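Home Issues Sections Methods Findings Contact

January
By the Workplace Studies Group, Linuneo

4. What changed on the floor

4.1 The job before the arms

Barbieri prepares flat soft goods and thin panels for other companies. Pieces come in mixed, get turned the right way up, are checked on both faces, and go out again in stacks that all face the same way. At the Trurkell site a full stack tray holds 600 pieces. Until the two-arm cells came in, every one of those pieces was picked up, turned and laid down by hand, and the people who did it were called turners. The name has stuck, even now that a good part of the turning is done by machine.

We were lucky to begin our visits while the old way was still in full swing. Turning looks like nothing from across the room, and up close it is lovely to watch: a pinch with the left hand, a slide of the right thumb to find the far corner, a flick, a glance, down. Workers could keep talking the whole time. Several told us they had stopped thinking about their hands years ago and only noticed them in the evening, when the base of the thumb began to ache. One turner kept a jar of hand cream at the bench and shared it with the whole row, and we heard more about wrists and thumbs in our first week than about pay or hours.

Checking was folded into turning. A worker saw the back of a piece while it was in the air and the front as it landed, and a bad piece went to the left without any pause in the rhythm. This matters for what follows. When the company drew up its list of tasks to automate, turning and checking were written down as two lines, and the people at the benches had never thought of them that way.

4.2 Bringing in the cells

The cells are built around Zusilari, the control software the site uses to teach and run pairs of small arms. A cell is small enough to sit within a bench's width, and the arms can be stopped with a palm. Each worker on the row got a first session of 40 minutes, in which they moved the arms through a pick, a pass and a lay-down, and then watched the arms try it on their own. Almost everyone we spoke to remembered that session clearly. People laughed, people groaned, and a few went back during their break to have another go!

What we had expected, going by earlier studies of packing and sorting lines, was a split between a few trained operators and everyone else. The site went a different way. Every turner was taught to set up a cell, and the row decided among themselves who would do it on which day. Thursday became the day for trying new pieces, mostly by habit, and by the end of our visits people were saving up odd shapes for it. We were delighted to find a shelf with hand-written labels such as "floppy one, grabs itself" and "slides if you breathe." Those labels are a better guide to the limits of the machine than anything in its manual, and they were written by people whose job descriptions still say nothing about robots.

Teaching an arm asked for words that the row had never needed. To tell a coworker how to pick up a limp panel, you show them. To tell the arms, someone had to decide where the pinch goes, how far apart the two grips should be, and how tight is tight. We recorded long, happy arguments about this. Two workers who had sat side by side for years found that one of them always lifted from the near corner and the other never did, and that both had been sure the other did it their way. A third pulled a piece tight between her hands before turning it, and her neighbors took up the trick once they had seen the arms copy it.

4.3 The two-handed hold

The hold in which both grippers have the same piece at the same time is where most of the learning took place, for the machines and for the people. One arm can pick up a piece and put it down. Turning it, or passing it across, needs a spell in which two grips share it, and small errors in either arm show up at once: the piece buckles, or twists, or one edge slips out of the jaws. Turners call this moment "the shake," as in a handshake, and they can tell you a good deal about it from the sound of the motors alone.

Our logs from the trial period cover 1,921 shared holds on the row. A turner stepped in during 300 of them. We coded each step-in from the notes kept at the bench, and the reasons are less dramatic than we thought they would be. The largest group had nothing to do with a dropped piece. The turner could see that the grips were sitting too far in from the edge and wanted them farther out before the arms went on. The next largest was a piece that had come in already creased. Stopping the cell because something had gone badly wrong was rare, and workers remembered each such case with great detail and some glee.

Figure 4 shows the hold as it is met in daily work. The points to look for are how much of the piece is left uncovered between the jaws and how it is angled. A person doing the same job would have their palms in the way; the small jaws leave most of the face open, and several workers named this as the thing they liked best. "I can read it while they've got it" was one comment from a group interview, and it sums up a real gain. Checking, which the task list had cut away from turning, had found its way back in, this time with the worker's hands free and their eyes on the piece.

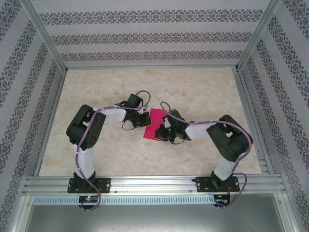

Figure 4. A shared hold in a two-arm cell. Both grippers have the bright pink piece, which sits at a slight tilt between the jaws.

The cables deserve a word as well. On these arms they arch above the grippers and follow the links back down toward the rail, and new users worried about them much more than about the motors. In the first weeks, workers would reach in to tidy a loop that did not need tidying. After some practice they stopped reaching and began to use the loops as a sign of how far a wrist had turned. We find this kind of thing thrilling. It was never taught, it appears in no training sheet, and four workers described it to us in separate interviews in nearly the same words.

4.4 Pace, talk and tiredness

The pace of the row changed in a way that pleased some people and bothered others. Hand turning is steady. The arms are slower on a single piece and do not drift, so a worker with a cell has stretches of watching broken up by bursts of doing. Those who liked it used the stretches to check stacks, write up labels, or help a neighbor. Those who did not said the watching made them sleepy, and two asked to go back to hand turning in the afternoons, when the light in the room gets soft. The site agreed, and mixed days are now common.

Talk changed too. Under the old way the row talked about anything at all while their hands worked. With the cells running, more of the talk was about the work itself, and it came in short pieces, often called across the benches: "Yours is pinching deep again." Some of the longest-serving turners missed the older kind of talk, and we think their point should be taken seriously. A job can become more interesting and a little lonelier in the same month.

Sore thumbs came up less often in the later interviews. We did not measure strain, and the group is small, so we make no claim beyond what we were told. Sore necks came up more often, from leaning in to look, and the row fixed much of this on its own by raising the cells on blocks. The blocks were scrap from the loading dock. When we last visited, the site was planning proper stands to the height the workers had settled on.

4.5 Who gets to say "good enough"

Under hand turning, each worker set their own bar for a bad piece, within limits. Two people could differ and the stacks would still pass. With a cell, the grip settings and the stop rules are saved and shared, so a choice made at one bench turns up at the next one in the morning. This caused the only real friction we saw. A turner would arrive to find that the arms now held a piece more loosely than she liked, with no note as to who had changed it or what for.

The row's answer was a paper notebook, kept on a string at the end of the benches. Anyone who changes a shared setting writes down the old value, the new one, and the piece it was meant for. Zusilari keeps its own record of changes, and a complete one, yet workers went to the notebook first every time we watched. The software says what was changed. The notebook says "for the thin ones, put it back after," with a drawing of a corner. We have since asked the site if the two could be joined, and a version of the change screen with room for a remark and a sketch is being tried out on one bench.

Pay grades had not been revised by the end of our visits. Setting up cells, teaching new holds and keeping the notebook were all being done at the old turner rate, and workers raised this with us in every group interview. We return to it in Section 5, together with the records from the second row, where the cells arrived later and the notebook was already waiting for them.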